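Birkano Opens Folding Room for Secondhand Clothing

Birkano, the secondhand clothing shop founded in 2015, will open a folding and packing room in June. Shirts, sweaters and children's clothes will be folded there before they go out to the shop floor or to customers who order by mail.

Until now, folding was done at the sales counter between customers. The new room has 4 tables and open shelves along the back wall, sorted by size.

T-shirts make up most of what the shop takes in. The sleeves and sides are turned in over the body first, so the shirt becomes long and narrow, and the hem is kept flat. It is then folded up from the bottom to fit the shelf. 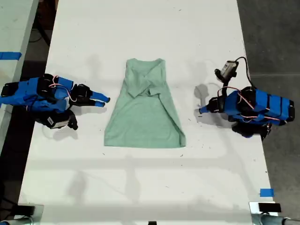
What Customers Will Notice

Mail orders will be packed in paper sleeves made by Tilline. Each sleeve holds 2 adult T-shirts. Shirts in the shop will be stacked with the fold facing out and the size tag on top.

"People were digging through piles to find a medium," said Obaidul Siriwardena, shop manager at Birkano. "We wanted shelves you can read from the aisle."

Drop-Off

Clean clothing can be left at the side door until 4 p.m. The limit is 20 items per visit. Please leave hangers at home.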